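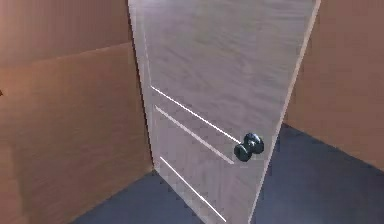

Gwenllian Prydderch asked, after the previous release, that the door check be moved ahead of the navigation check, because a door with a wrong hinge value will fail every route through it and the log only says "path blocked." The order below follows that request. If you printed the older section, throw it out.

4 Setting up the Bundeck in the simulated home

This section covers loading the home, placing the robot model, and checking doors, fixtures and floors before the first run. It applies to the Gretmont simulator with the Bridum controller. Setup of the physical Bundeck is in Section 6.

4.1 Before you start

You need:
A workstation with the Gretmont simulator installed
The Bridum controller software, same release as the simulator
The Pacheco room set, unpacked into the rooms folder
A user account with write access to the log folder

Caution: Disconnect the physical robot from the network before you start the controller. The simulator and the real arm use the same command port. If both are present, both will answer.

4.2 Loading the home

1. Start the Gretmont simulator and wait for the status bar to read Idle.
2. Open the Rooms menu and choose the Pacheco set.
3. Select Load All. Do not load rooms one at a time. Single rooms load without their connecting doors.
4. Start the Bridum controller. Set the command port to 1777 and press Connect.
5. Place the Bundeck model at the home marker. The base outline turns green when it is standing on a valid floor.
6. Press Save Start Pose.

Note: If the base outline stays red, the model is usually a little below the floor. Raise it by 2 mm and try again. Do not turn off the collision check to get past this.

4.3 Checking a door

Do this for each door the robot will use. Leave the arm parked.

1. Click the door and open its Properties panel.
2. Confirm that Hinge Side matches the side the door turns on in the view.
3. Set Opening Angle to 20 degrees and press Apply. The door should move and stay where it stops.
4. Set the angle back to zero and press Apply again.
5. Turn on Show Handle Frame. The axes must sit on the knob. If they sit on the door face or in the wall, press Refit Handle.
6. Repeat step 3 with the physics running.

If the door drifts after step 6, raise Hinge Friction one notch and repeat. A door that swings back on its own has the spring option turned on. Clear the Spring box and save the room.

Caution: Refit Handle clears any grasp points you have taught on that door. Export them first.

4.4 Checking fixtures and small items

Fixtures such as toilets, sinks and cabinets must be set to Fixed. Small items resting on them must be set to Free, or the gripper will close on them and nothing will lift. The Pacheco set ships with these values correct, but they are lost when a room is copied or renamed.

1. Open the Object List and sort by Type.
2. Select the fixtures in the room and set Motion to Fixed.
3. Select the small items and set Motion to Free.
4. Run the physics for 10 seconds with the robot parked.

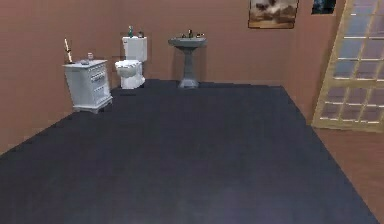
5. Stop the physics and look at the Moved Objects tab. It should be empty. Anything listed there was placed slightly inside or above its support surface.
6. Select each listed item, press Drop To Surface, and run the physics again.

Items that keep sliding after two tries should be deleted and added back from the library.

4.5 Checking the floor and navigation

1. Turn on Floor Map. Open floor is drawn green and blocked floor is drawn gray.
2. Check that table legs are blocked. The base lidar sees legs but not tabletops, so the tabletop must be covered by the Overhang layer.
3. Turn on Overhang and confirm that the area under each table changes to yellow.
4. Where two kinds of floor meet, open the Height tab and check that both read the same value.
5. Set a goal in the open part of the room and press Drive. Keep the pointer over Stop during the first drive.
6. Send the robot back to the start pose.
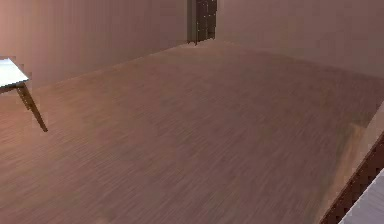 Figure 3. Open floor between the small table and the back corner.

If the robot stops short of the goal, check the Clearance value in the Bridum controller before editing the map. Clearance is reset to its default every time the controller is updated.

4.6 Saving the setup

Save the home under a new name. The original Pacheco files are overwritten by the updater. Room files changed since the November release should be sent to Refilwe Botha with the matching log, so the changes can be merged.

Go on to Section 5, Teaching Grasp Points.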